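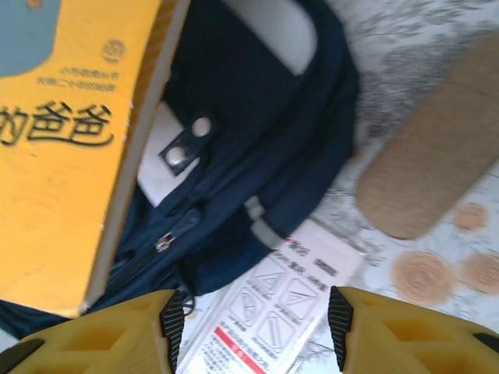
Getting a Two-Arm Bench Kit to Handle a School Bag

The Flaker is a two-arm kit sold by Bikodero for use on a table or in a small booth. It costs 3000 with both arms, the front rail and the cables. The walls and floor are up to you. We have had one on the household bench since July, mostly for bags, laundry and the junk drawer. These notes cover bags.

Choosing the bag

Start with a soft backpack that has one main opening. Stiff laptop bags slide when an arm pushes on them. Undo the buckles and snaps by hand before you begin, and open the main zipper all the way. The grippers can pull a zipper once it has started moving, but small sliders are slow work and you will lose most of your session to them.

Tuck in loose cords. A drawstring end will find its way between the fingers sooner or later.

What to put in it

Paperbacks, flat packets and a pencil case are good first items. Leave out anything with a liquid in it. Keep the total light, four or five things at most, until you know how your bag behaves. Thick books come out more easily spine first. Very thin booklets tend to stay flat against the lining, so put them in last.

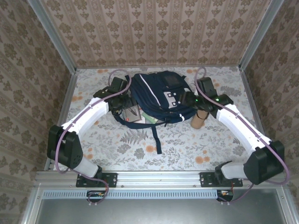
Cable slack is the thing most new owners get wrong. The manual says to tie the cables down along each link, and if you do that tightly the wrist will stop short on a long reach. Leave enough for a loop. The purple cables on these arms arc up well above the grippers, and that is the amount you want when both arms are on the bag at once. Check that the loose part behind the rail can't drop into a drawer or get caught by a chair. Gekosport sells cable clips in packs of 10 that fit the upper link. They hold well but are hard to take off again.

Covering the floor

A bare tabletop is too slippery. Use a woven cotton cloth and pull it flat before each run. We bought a printed tablecloth from Öztürkmen and cut it to size. A busy pattern has given us no trouble, though the manual asks for a plain color. Wash it without softener.

Speed and grip

Set the speed low for bags. Grip setting 100 is the factory default and it creases paper covers. Ours is at about half that for books and goes back up for the bag itself. If a gripper lets go of the cloth at the top of a lift, turn it up in small steps.
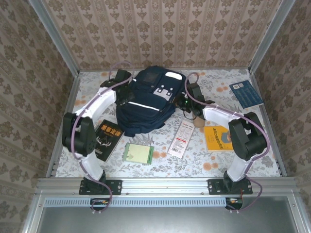 Backpack on its back, with books and a white packet on the cloth.

Clear a landing area before the run starts. Items set down too near the bag end up under it when the bag shifts.

Common problems

Error 321 on the display means a joint has hit its limit. Move the bag closer to the rail and restart.

If the bag creeps toward the back wall, have one arm hold it while the other works.

Squeaking from the finger pads is usually lint. Wipe them with a damp cloth and let them dry.

Is it worth buying?

For emptying one bag a day, no. It is slower than doing it yourself and the bag has to be laid out by hand. If you already want a two-arm kit for other bench jobs, the Flaker handles soft things better than the single-arm model we had before. Spare pads ship with the kit. Phone support is open Wednesday mornings only, so send an email.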